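The gray chair in the corner

We have lived in Elwood long enough now that every room has one piece of furniture I would save in a fire, and in the back bedroom it is the gray tub chair. I found it in November at a secondhand place over in Mostyn, after a whole morning of sitting in things and getting up again, and it has been my reading spot ever since. The back wraps right around you, so you can tuck yourself in sideways with a cup of tea and be no use to anybody for an hour.

It lives beside the big reddish-brown wardrobe, with the leafy plant behind it, and I do think the dark gray needed something pale and silly to cheer it up. 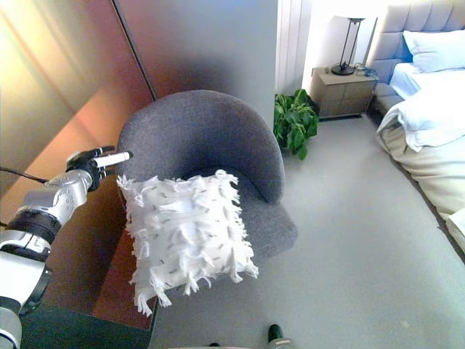 Photo: Branwen Beddoe

The silly thing is the white shaggy one with the little dark flecks all through it. My sister calls it the sheepdog. It slides about on that nubby fabric whenever I sit down (and when I get up, and when I reach for my glasses), so half of my tidying in that corner comes down to putting it back where it belongs. I like it leaning to one side, with the rest of the seat left free for a person. 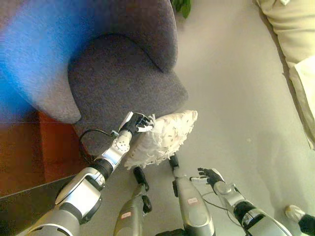 Keeping the nubby fabric nice

I was nervous about charcoal upholstery, I will admit. It shows every crumb and every bit of white fluff, and I own a great deal of white fluff! My routine is a simple one – a soft brush over the arms on Saturday morning, then along the seam where the back meets the seat, then the front edge of the cushion, where your legs rub and the dust seems to settle.
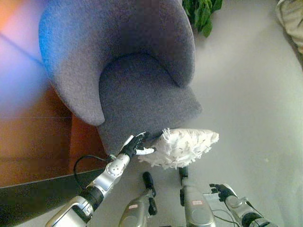 I finish with the carpet just in front, and I try to do the bottom of the wardrobe while I am down there, though some weeks my knees have other ideas. After that I open the window for a while, give the plant its drink and go and find my book. I am 22 pages from the end of this one and have been putting it off all week, so you know where I will be this afternoon.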